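Oluwatosin Haruna on tripods, rental glass and shooting in bad weather

Wednesday, July 31, 2024

Caught Oluwatosin Haruna between jobs. She had a ferry to make and I had a parking meter, so this went fast. Notes typed up the same night, more or less in the order we talked.

She runs Hultetti, a small camera rental counter in Kustthorpe, and shoots on the side. Or shoots, and runs the counter on the side. Depends on the month.

First thing I wanted to know was how she ended up with a shop.

"I had too many tripods," she said. "People kept borrowing them. Then one came back with sand in every joint and I thought, okay, I'm charging for this."

That was January, in what she calls the worst possible week to open anything. Snow on the road, heating out. The first customer wanted a tripod, of course, and kept it 11 days on a weekend rate. She let it slide. She wouldn't now.

What tripods does she keep? Mostly Drivano, the older aluminum ones with twist locks. She has a couple of carbon ones for people who are hiking out to the point, but she steers beginners to the heavy stuff.

"Light tripods are great on your back and terrible in wind. We have wind. I tell people to hang the bag off the hook, and they nod, and they don't do it."

Twist locks or flip locks?

"Twist. Flip locks catch on everything, and the screws work loose, and then I'm the one with the little wrench. I know people hate twist locks. They hate them because they never clean them."

So how do you clean them? She got pretty animated here. Pull the leg section all the way out, rinse in fresh water, let it dry overnight standing up, thin smear of grease on the threads. Not a lot. If it squeezes out you used too much and now it collects grit, which is worse then no grease at all. She does the whole rack herself, every 14 days in summer.

Heads are another story. She likes ball heads for stills and won't argue about it. Anything with video goes out on a fluid head, she has one made by Hijazi that she described as "ugly and perfect." Weighs a ton. The drag knob has numbers on it that rubbed off long ago so she marked them back in with paint pen.

"I've been offered money for that head. No."

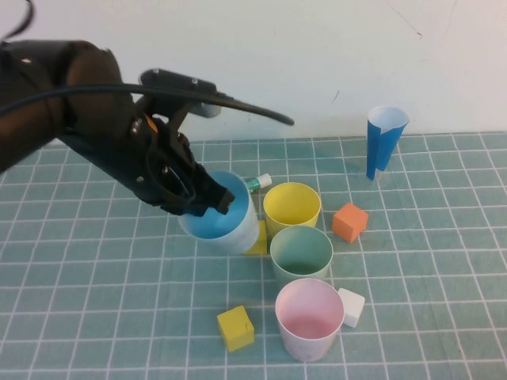
On lenses, and what people ask for

The lens cabinet is small. Primes mostly. She says people walk in asking for the biggest zoom in the building and walk out with a 35.

"Not because I push it. I just ask what they're shooting, and it's a birthday, in a kitchen. You can't back up in a kitchen. What are you going to do with a long zoom, stand in the yard?"

I asked if she tests everything that comes back. She does. Same brick wall out behind the shop, same time of day if she can manage it, wide open and then stopped down. Looks at the corners. If one side has gone soft the lens gets pulled and sent off, and she says she's had that happen twice with lenses that looked brand new on the outside.

"Somebody drops it on carpet, no scratch, they figure it's fine. They don't mention it. I don't even get mad anymore, but tell me! Just tell me. I'm not going to bill you for carpet."

Filters: she rents polarizers and that's it. Won't rent protective filters, sells them cheap by the register if you insist. Her view is the hood does the same job and you get no flare out of it. Plenty of readers are going to write in about that one. Go ahead.

Shooting in rain

This is what I came for really, her storm pictures from the breakwater. Hung in the café next door, 7 of them, no captions.

She shoots them with a body that isn't sealed. Shower cap over the top, rubber band round the lens hood, towel in the jacket. A small one, cotton, the kind that actually soaks up water. Microfiber just pushes it around, she says.

"The camera's fine. My hands quit first."

Shutter speed for waves? She starts at 1/500 and goes up from there. Tried the long exposure thing for a winter and got bored of it. "Everything looked like fog. I wanted it to look like it could hit you."

Then the drying out. Battery and card out, doors open, on a shelf in a warm room and not on the radiator. She leaves it 24 hours even if it looks dry. Rice came up, she made a face, we moved on.

Favorite of the set is the one with the gull, low and off to the left, a bit blurred. She nearly deleted it. Only kept it becuase the card had room.

Anything she'd buy tomorrow if money wasn't a problem?

Long pause. "A second counter. So I can put stuff down." Then she thought about it and said a better loupe too, hers is scratched.

Ferry horn went about then. She rents by the day or the week, closed Mondays, bring ID and a card. Tripods should be returned rinsed. She asked me to put that in twice, so: rinse the tripods.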